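Automation of sorting work at Stillwood 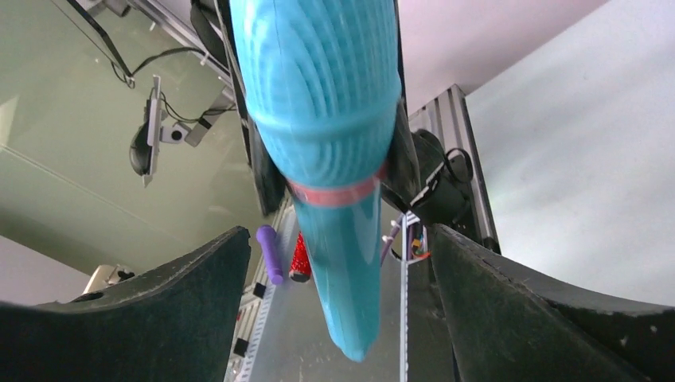

Category: Industrial automation

The automation of sorting work at Stillwood was the introduction of robot arms into the returns and small goods department of the Stillwood distribution site, operated by the mail-order firm Trusum. It is mainly of interest for its effect on the organisation of labour in the department, where hand sorting was replaced in part by the supervision, supply and correction of robot cells.

Background

Stillwood handles household goods, toys and loose parts returned by customers or received unboxed from suppliers. The items vary in shape and stiffness, and until the robot cells were installed all of them were picked up, inspected and placed in trays by hand. Sorters stood at fixed benches and were assessed on trays completed per shift. The department employed 71 people when the first cell was ordered.

Earlier attempts at mechanisation used suction heads, which performed poorly on ribbed or textured surfaces and on soft mouldings. These were withdrawn and the department returned to manual work for two seasons.

Equipment

The cells were supplied by Daza under the product name Atard. Each consists of an arm fixed above a work surface, an enclosure built on aluminium profile, and a two-fingered gripper with a small camera mounted close to it. The gripper fingers are dark and matt, with curved upper edges. Items of different form may lie on the work surface together. A turquoise-blue article with a ribbed upper part and a smooth, tapering lower part, for instance, may hang above it while an upright purple cylinder and a small, bumpy red piece rest on it.

Gripping force is set by item class. Soft items are assigned the lowest class and are moved at reduced speed. An item not recognised by the software is left in place and a request is passed to the operator's screen.

A cell is rated at 3000 picks per shift. The rating applies to rigid goods of a single class. On mixed trays output is lower, and the site plans its staffing on the mixed figure.

Changes to work

The post of sorter was divided into three. Cell operators attend the screens, answer recognition requests and clear dropped items. Feeders load the work surfaces and remove full trays. Bench sorters continue to work by hand on fragile, dirty or oversized goods. One operator is responsible for up to 5 cells.

Lifting and repeated wrist movement were reduced for operators, who are seated for most of the shift. Feeders reported the opposite: the same few movements are now repeated at a pace set by the cells, and the load per person increased after the second group of cells came into use. Rotation between feeding and operating was introduced in February, at intervals of two hours.

Training for operators lasts four days and covers screen work, safe entry to the enclosure and cleaning of the gripper fingers. Electrical faults and cable damage remain the responsibility of the supplier's engineers. Staff representatives argued that basic fault work should be taught on site, both to shorten stoppages and to give operators a route to a higher pay grade. The firm agreed to this for gripper and camera replacement only.

Assessment by individual tray count was dropped for operators, as the rate depends largely on the mix of goods. It was kept for bench sorters. The difference has been a recurring subject of complaint, particularly among staff who rotate between the two kinds of post.

Item records

The recognition software draws on a list of item classes kept at the site, which stood at 661 entries at its last published revision. New entries are made by operators, who photograph the item, choose a force class and carry out trial picks before release. Former bench sorters are generally assigned to this task, since it relies on knowledge of which goods deform, roll or catch on neighbouring items.

See also

Bin picking
Job rotation
Machine tending
Robot end effector

Last edited Apr 3, 2020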